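Why Are Hard Cases So Tough?

Have you ever watched somebody carry a hard case with shiny metal edges and wondered what was inside? A trumpet? Tools? A hundred tiny screws? Hard cases are brilliant bits of design, and once you start looking closely at one you'll find clever ideas all over it!

Cases with silver trim and a handle:

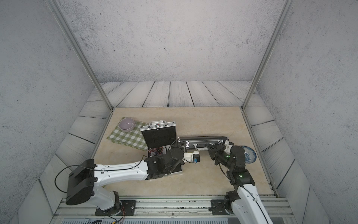
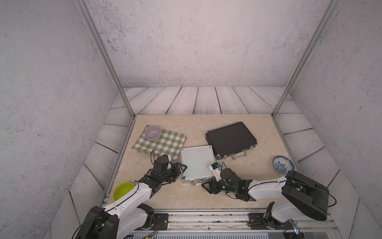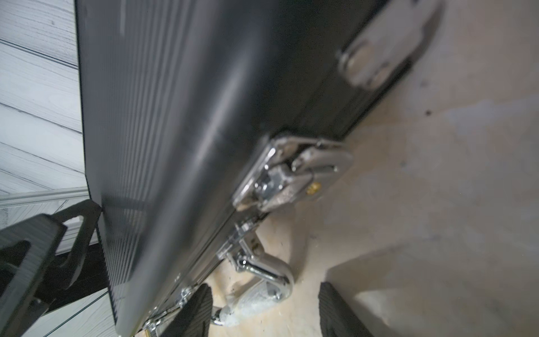
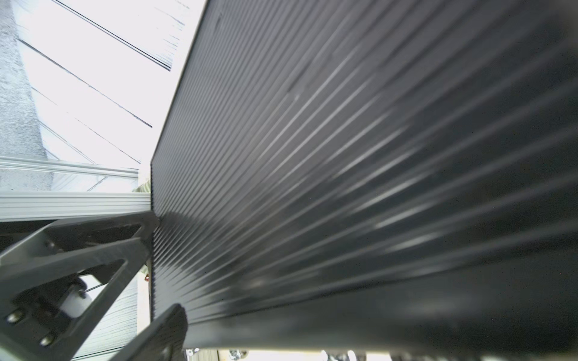
Start with the ridges

Lots of cases have thin lines running all the way across them. They look smart, but they have a job to do as well. Try this at home. Hold a flat sheet of paper by one end and watch it flop. Now fold it backwards and forwards like a fan and hold it again. It stays up! The folds make the paper stiff, and ridges can do the same for the side of a case — no extra thickness needed.

Metal round the edges

When you drop a box, which part hits the floor first? Usually a corner or an edge, so that is where a case needs the most help. A strip of metal along the edge spreads out the bump and stops the side from splitting.

How does a latch work?

A latch is a small machine with a lever in it. One half is fixed to the lid and the other half to the bottom. When you push the lever down, it pulls the two halves together, and then — click! — it holds them there. A lever lets a small push from your finger turn into a much stronger pull. Some latches have a keyhole too, for things that need to be kept private.

Always watch your fingertips when you close one. Latches can nip!

Test it yourself: the Horken Challenge

Our friends at the Horken Science Club play this every February. You will need:

4 sheets of card
Sticky tape
25 coins
Two piles of books, the same height

Lay one flat sheet of card across the gap between the books, like a bridge. Add coins one by one until it sags. Then fold the next sheet into a fan, lay it across the same gap and try again. How many coins can it hold? Use the last two sheets to invent a design of your own, with tape if you like.

The club once taped together a folded bridge that held 96 coins, and they had to borrow some from the biscuit fund to find out!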